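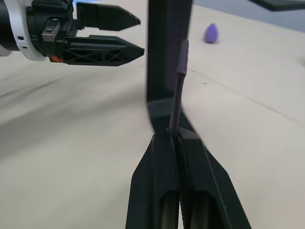
Hello again from the back bench! When I wrote my last update I promised you a number, so let me get that over with first: we're at 2296 recorded episodes. I had hoped for a rounder one, but Estíbaliz went through the whole pile in June and threw out 289 that I would have happily kept, and she was right about most of them (not all, Estíbaliz, and I will keep bringing up the blue tray ones).

For those of you who joined recently, I'm Shaimaa Shehata and I spend most of my day moving two robot arms around by hand so that a model can learn to do the moving for itself. The project is called Gomden. The current round is all makeup tools, brushes and sponges and thin little sticks, and I can tell you I have never thought so hard about how a person picks up something skinny. You just do it! Your fingers roll it a bit, you fix the angle on the way up, done. With two stiff black plates for fingers you have to decide everything: how low on the stick to grab, how hard, which way it's going to lean once you've got it.

The purple stick has been my main companion this month. Grabbing it down near one end is a fair choice and I do it a lot, but then the rest of it sways when the arm turns, and if there's something upright close by, it will find it. My early episodes were full of little bumps. I used to stop and start over every time. Patricio talked me out of that. He wants some of those in there, as long as I recover the way I'd want the robot to recover, slowly and without letting go. So now when the stick ends up leaning on something I take a breath, ease off, and carry on, and the episode stays in with a tag on it.

Some things that changed since last time:

The wrist cameras are now our main view when we review. The overhead one is nice for seeing where things are on the table, but with anything this thin you need to be looking down between the fingers to know if you have it. I still get lost when both arms come in close and one camera is mostly full of the other arm's gripper. Fulgencio Vallejo says the model has to cope with that too, so tough luck for me.

We vary the layout more. For a while I was setting everything down in the same few spots without noticing, and the first model we trained was great at exactly those spots and hopeless a hand's width away. Now there's a printed list of 36 starting layouts and I have to follow it even when it gives me something annoying. Layout 9 and I are not friends.

We also slowed down. I was proud of my speed, and it showed up in the data as jerky little stabs near the end of each grab. Playing it back was a bit embarrassing. The newer episodes take longer and look a lot calmer.

How's the model doing, you ask? Sponges, very well. Brushes, pretty well if the handle is fat. Thin sticks, well... it gets the fingers around them and then hesitates, opening and closing as if it can't make up its mind. Patricio thinks that's me, because I used to hesitate in the same place. I went back and checked, and yes, I did. So the next batch is thin sticks from start to finish, with no dithering allowed.

If you'd like to take a turn on the controls, mornings are best, and I'd love to have more people's habits in there besides mine. It takes a little while to get used to working two arms, so leave yourself time to be bad at it. Fulgencio Carrasco has the sign-up sheet. And if you have any odd-shaped applicators in a drawer that you don't need back, please bring them over!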